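Reviewed 22nd September against the current house list. Applies to gossip, relationship and custody items only. Reviews, red carpet galleries and competitions have their own list.

Item checked: "Budska hits back at ex over weekend access to son" (draft 7)
Writer: Reece Stockdale
Checked by: Beverley Lockwood
Legal read: Maëlle Lachance

Key: **P** pass, **F** fail, **Q** query open, **N/A** not applicable

## 1. Sourcing

- **1.1 Every quotation traced to a saved source** – **F**
 Two of the singer's quotes come from his own post and are saved. The third ("she knows what she signed") is credited to a friend. Reece has it in his notes but no message or recording. Cut or stand up.

- **1.2 Social posts saved with address and time** – **P**
 The post was taken down during drafting. Our copy shows the full text and the account name.

- **1.3 Unnamed sources known to an editor** – **Q**
 One known to Kirsty Furnival. The second, "an insider on the Skusdale tour", is known to the writer only. Kirsty to speak to them before release.

- **1.4 Rival outlets credited where they had it first** – **P**
 Credit moved from the last paragraph to the second.

## 2. Family court and children

- **2.1 Child not named unless both parents have done so publicly** – **F**
 Name removed from the copy in draft 5 but still in the page address and the search summary. Both are filled in automatically from the first draft and have to be changed by hand. Same fault as the Cheetham item.

- **2.2 School, nursery, home street and regular routes left out** – **P**

- **2.3 No detail from private hearings** – **Q**
 Paragraph 9 says the judge "was not impressed". Source unclear. Maëlle advises removal unless it comes from a published judgment.

- **2.4 Claims in court papers worded as claims** – **P with change**
 "Missed every visit in the spring" now reads "is alleged to have missed visits in the spring". The standfirst has been brought into line.

- **2.5 Child's face obscured in all pictures** – **N/A**
 No family pictures used.

## 3. Right of reply

- **3.1 Both parties approached** – **P**
 Singer's management by email and phone. Mother through her solicitor.

- **3.2 Reasonable time given** – **F**
 The solicitor's office was contacted after it had closed for the day. An unanswered call out of hours does not count as a decline. "Declined to comment" must come out until they have replied or had a full working day.

- **3.3 Denials placed in the top half** – **P**

## 4. Headline and summary

- **4.1 Headline supported by the text** – **P with change**
 "Ban" replaced with "limit". Supervised visits are not a ban.

- **4.2 No diagnosis, addiction or mental health claim by hint** – **Q**
 "Troubled" appears in the summary. Ruan Steyn would keep it, on the grounds that the singer used the word of himself in the Hitis interview. That interview concerned his finances. Recommend removal.

- **4.3 Length** – **P**
 Cut from 1000 words to 600. Summary is within limits.
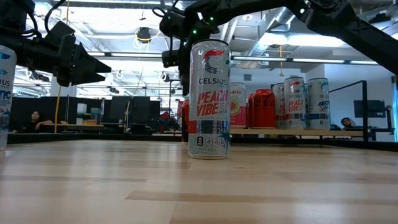 ## 5. Comments and aftercare

- **5.1 Comment setting chosen before release** – **F**
 Left on the default, which is open. All custody items go out with comments held for approval during the first 72 hours, then closed.

- **5.2 Push alert wording seen by legal** – **Q**
 Alert text not yet written. It must not carry the allegation without the denial.

- **5.3 Corrections contact shown on page** – **P**

- **5.4 Related links checked** – **F**
 The automatic panel pulls in two older stories naming the child. Replace with a fixed list – the tour dates and the album piece will do.

## Outcome

Hold. Items 1.1, 2.1, 3.2, 5.1 and 5.4 must be cleared before the draft is shown to the desk again. The queries at 1.3 and 2.3 need a written answer from the person named; a verbal assurance is not enough for the file. The queries at 4.2 and 5.2 can be settled by Kirsty alone.

Comment from ML: if the solicitor replies with a statement, run it whole or agree the cut with them.

Comment from BL: the page address fault has been reported twice. Until it is mended, writers are to use initials or a plain working title in the first draft. Wording of 2.1 to be revised in October.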